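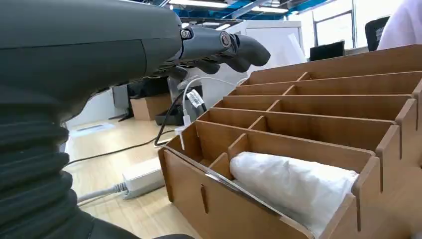

Is the Skodia worth 114 pounds when a desk lamp from the supermarket costs a tenth of that?
For reading and sewing I'd say it is, provided you can live with the switch.

I bought mine in September, after my old Multness finally gave up its spring and began bowing to visitors. The Skodia arrived in a box big enough for a toddler, with one Allen key and a leaflet in which the arm is called "the limb" throughout. Assembly took 40 minutes, a good part of them spent with the clamp on upside down.

The light itself is lovely. It's even, it doesn't buzz, and at the warm end it makes my tax papers look almost friendly. The arm stays where you put it, including at full stretch, something the Feturer I tried last year never managed past teatime.

Now the switch. It's a touch panel on the base, flush and black on black, and it responds to fingers, sleeves and the cat. To dim the lamp you hold it down; to turn it off you also hold it down, but with more conviction. Hélène Ouellet, who has the same model in her shop, has stuck a dot of nail varnish on hers, and I've copied her.

The cable is 2000 mm long, so measure first. Mine reaches the socket if the desk stays 40 cm left of where I want it. Magesa sells an extension in the matching grey - at a price I choose not to repeat.

Four stars.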